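2025년 4월 14일, 작업실 노트

Gethin 상자 색 비교 둘째 판. 오늘은 쓸 게 많다. 기분이 좋아서 손이 먼저 나간다.

## 어디까지 왔나

Aton에서 7월 납품분을 2000개로 확정했다. 그 전에 시험분 200개를 먼저 보내기로 했으니, 색과 뚜껑 맞물림은 이번 달 안에 정리돼야 한다. 접는 선은 지난번에 거의 끝냈다고 생각했는데 Horațiu Ene가 모서리를 다시 보자고 해서 다시 봤고, 보길 정말 잘했다! 뚜껑을 덮었을 때 앞쪽 모서리에서 미세하게 뜨던 게 접는 선 문제가 아니라 풀이 마르면서 당기는 문제였다. 접는 순서를 바꿔서 뒷면부터 붙이니까 당기는 방향이 뒤로 가고, 앞은 깔끔하게 내려앉는다. 이걸 두고 며칠을 칼선만 고쳤다니.

바꾼 순서 (잊지 말 것):

1. 바닥판 눌러서 자리 잡기
2. 뒷면 붙이고 자로 밀기
3. 옆면은 양쪽을 한꺼번에. 한쪽씩 하면 틀어진다
4. 앞면은 맨 나중, 풀은 얇게
5. 뚜껑은 덮지 말고 옆에 세워서 말리기

5번은 Darlene Friesen 의견이다. 나는 덮어서 말려야 모양이 잡힌다고 우겼는데, 나란히 놓고 해 보니 덮은 쪽은 안에 습기가 갇혀서 안쪽 종이가 울었다. 세워 말린 쪽은 멀쩡하다. 내가 졌고, 져서 기쁘다.

## 풀

Trusotine은 계속 쓰기로. 지난번 메모에 "냄새 때문에 고민"이라고 적어 놨던데 창을 열고 쓰니까 거슬리지 않았다. 무엇보다 펴 바른 다음에 자리를 고칠 여유가 있는 게 좋다. 급하게 붙는 풀로는 옆면 두 장을 한꺼번에 맞추는 게 거의 곡예였는데 이제는 슬쩍 밀어서 맞추면 된다.

다만 물을 타는 비율은 아직 사람마다 다르다. Horațiu는 묽게, 나는 되게 쓴다. 묽게 한 것은 겉에 자국이 덜 남고 되게 한 것은 모서리가 단단하다. 일단 넓은 면은 묽게, 모서리는 되게 쓰는 걸로 나눠 놓고 그릇도 따로 쓰기로 했다. 그릇에 마스킹 테이프로 '면', '모서리'라고 써 붙였다. 붓을 바꿔 담그면 말짱 헛일이니까 붓대에도 같은 표시를 해 둘 것.

## 색 이야기 (오늘의 본론)

후보는 겨자색, 벽돌색, 연회색, 그리고 짙은 청록. 견본철에서 볼 때는 솔직히 겨자색이 제일 예뻤다. 손바닥만 한 조각으로 보면 따뜻하고 명랑하고, 사진에도 잘 나올 것 같고. 그런데 상자 크기로 만들어서 세워 놓으니까 인상이 확 달라진다. 겨자색은 면이 커지면 노랑이 튀고, 위에서 조명을 받으면 윗면이 허옇게 날아가서 윗면과 앞면이 한 덩어리로 보인다. 각 잡으려고 그 고생을 했는데 각이 안 보이다니, 아깝다.

벽돌색은 괜찮다. 정말 괜찮은데 Drurkden 쪽에서 작년에 만든 상자와 너무 닮았다. 나란히 놓으면 같은 집안 물건으로 보일 거라고 Darlene이 바로 짚었다. 견본은 버리지 말고 선반에 둔다. 다른 일에 쓰고 싶다.

연회색은 얌전하다. 너무 얌전하다. 조금만 만져도 손때가 보이는 것도 걸린다. 포장하면서 손이 몇 번이나 가는지 생각하면 시험분 단계에서 벌써 티가 날 것이다.

짙은 청록은 견본 조각일 때 제일 관심 없던 색이었다. 거의 검정 같고 답답하다고 노트에도 적어 놨다. 크게 보니 전혀 답답하지 않다! 그늘에서는 차분하게 가라앉고 빛이 닿으면 색이 올라온다. 손때도 잘 안 보인다. 종이 번호는 2852, 주문할 때 헷갈리지 말 것. 바로 옆 번호가 비슷한 남색이라서 견본철에서 얇은 조각만 보면 나도 자신이 없다. 전화로 색 이름을 말하지 말고 번호로 말하기.

Horațiu는 아직 벽돌색 편이다. 이유가 "들고 싶어지는 색"이라는데 그 말은 나도 이해한다. 그래서 결정은 하루 묵히기로 했고, 그동안 일부러 안 보이는 데 치워 뒀다가 내일 아침에 문 열자마자 처음 눈이 가는 걸 적기로 했다. 각자 종이에 적고 나서 맞춰 본다. 먼저 말하기 없음.

## 빛

색을 보는 자리를 여기저기 옮겨 봤다. 창가에서는 오전과 오후가 너무 달라서 비교가 안 된다. 오전에는 청록이 파랑 쪽으로 가고, 해가 넘어가면 초록 쪽으로 온다. 재미있기는 한데 이걸로 결정을 내리면 오전파와 오후파로 갈릴 판이다. 그래서 결정용 비교는 천장 조명 아래서만 하고, 창가에서 본 느낌은 참고로만 적기로.

갈색 작업 매트 위에서 본 것도 무효. 바닥이 갈색이면 벽돌색은 묻히고 청록은 실제보다 차갑게 보인다. 지난번 비교표가 들쭉날쭉했던 이유가 아마 이것이다. 표는 지우지 않고 줄만 그어 놨다.

## 칼과 자

칼날을 갈고 나니 단면이 딴판이다. 무딘 날로 자른 단면은 살짝 눌려 있어서 겉종이를 감쌀 때 모서리가 둥글어진다. 새 날로 자른 건 모서리가 살아 있고, 감싸면 선이 곧게 떨어진다. 보고 있으면 흐뭇해서 자꾸 들어 보게 된다. 날 아끼지 말자. 종이 버리는 값이 더 든다.

긴 자의 뒷면 미끄럼 방지 띠가 떨어지려고 한다. 오늘은 테이프로 버텼지만 넓은 면을 자를 때 자가 밀리면 판 하나를 통째로 버린다. 새로 붙이기. 그리고 접는 선을 긋는 뼈칼은 쓰고 나서 풀을 꼭 닦을 것. 마른 풀이 붙은 채로 겉종이를 문지르면 윤이 나는 줄이 생긴다. 짙은 색일수록 더 잘 보인다. 청록으로 가게 되면 이게 제일 조심할 일이다.

## 뚜껑 맞물림

손으로 드는 느낌을 여러 번 시험했다. 너무 빡빡하면 상자째 딸려 올라오고, 헐거우면 기울였을 때 열린다. 원하는 건 뚜껑만 잡고 들었을 때 아주 잠깐 버티다가 스르르 빠지는 정도. 오늘 만든 것 중에 딱 그런 게 나왔다! 공기가 빠지면서 천천히 내려앉는 그 소리를 Darlene도 듣고 웃었다. 안쪽 종이를 한 겹 줄인 판이다. 뒷면에 연필로 동그라미 표시해 뒀으니 그걸 기준으로 삼는다. 다른 견본과 섞이지 않게 봉투에 따로 넣었다.

걱정은 습도다. 장마철에 종이가 불면 이 여유가 얼마나 남을지 모르겠다. 7월 납품이니 피할 수 없는 문제고, 젖은 수건을 넣은 통에 하룻밤 같이 두는 시험을 해 보기로 했다. 거칠지만 안 하는 것보다는 낫다. Horațiu가 통을 구해 온다고 했다.

## 다음에 할 일

- 종이 번호 다시 확인하고 재고 묻기
- 기준 뚜껑 치수 옮겨 적기 (연필 동그라미 판)
- 젖은 수건 시험, 결과는 이 노트 뒷장에
- 긴 자 띠 교체
- 풀그릇 표시 다시 붙이기, 테이프가 벌써 들뜬다
- Aton에 보낼 색 조각은 결정 난 다음에 자를 것. 미리 자르지 말기
- 시험분 조립에 2일 잡아 둔 일정, 말리는 시간까지 들어간 건지 Darlene에게 물어보기

## 비교하는 자리

상자 색을 볼 때는 바닥이 무슨 색인지가 이렇게 중요한 줄 몰랐다. 매트를 걷고 밝은 바탕으로 옮기면 모서리가 또렷해지고, 면마다 밝기가 어떻게 다른지도 금방 읽힌다. 흰 테이블 가운데쯤에 선 짙은 청록 상자를 보면 윗면이 조금 더 밝게 떠서 각이 바로 보인다. 내가 겨자색에서 그렇게 아쉬워했던 부분이다! 벽 쪽에 놓인 작은 빨강과 하양 물건도 눈에 들어오는데, 강한 색이 같이 보여도 청록이 밀리지 않는 게 마음에 든다. 벽돌색도 똑같은 바탕에서 한 번 더 봐 주는 게 공평하니 내일 투표가 끝나면 그것부터 세워 볼 생각이다. Horațiu에게는 벽돌색 뚜껑을 잘 말려 두라고 말해 놨다.
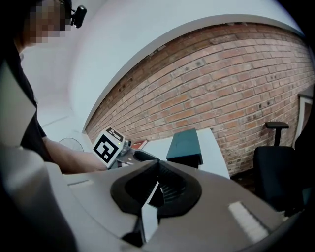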